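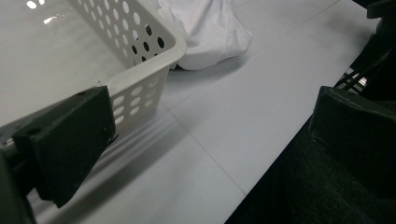 Last updated: 11 September 2019

Regular readers will remember that I was promised a robot in December, at the Corumdale trade evening, and got a slide show with a cheese plate. So when Cokus announced an open day at its Bernholm workshop, I put my name down and kept my expectations somewhere near the carpet.

There were 15 of us on the late tour, including a man who asked at every stop whether it could do shirts. (It could not do shirts.) Our guide was Deepika Thampi, who runs the demonstration side of things and has plainly met the shirt man before, in other towns and under other names.

The subject of the day was laundry. Or the edges of laundry: picking up something soft and putting it in a basket, a job my kids have been failing at for years without any research funding. The idea at Cokus is that a person does the chore first, wearing no robot at all, just holding a black gripper in each hand like a pair of very serious salad tongs. The movements get recorded and the robot people study them later. Thampi told us the team had logged 254 runs on this one chore. She said it in the voice of someone who had done most of them.

Cloth is apparently the worst thing you can hand a machine. A mug is the same mug every time you look at it. A bag changes shape if you so much as touch it, and there's no handle to aim for once it has gone into a heap. One of the engineers put it less politely.
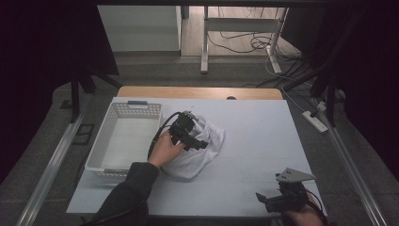 A gripper in each hand, and the white bag next to its basket.

After the demonstration we were allowed a turn. I had 9 tries, which was more than my share, and I would like to report that the grippers are harder than they look. You lose all feeling for what you've got hold of. I squeezed when I should have lifted and lifted when I had nothing, and at one point I moved the basket a good distance without meaning to. The shirt man got it on his second go and was unbearable all the way to the coffee.

Thampi wouldn't be drawn on when any of this might turn up in a home. Her colleagues from Warrier, who are paying for part of the work, were a little freer with their predictions, and I've written them down so I can be rude about them later.

The next open day is limited to 100 places over the whole afternoon. Sign up through the Cokus front desk, and wear flat shoes, as there's a lot of cable about. The coffee was fine. There was no cheese.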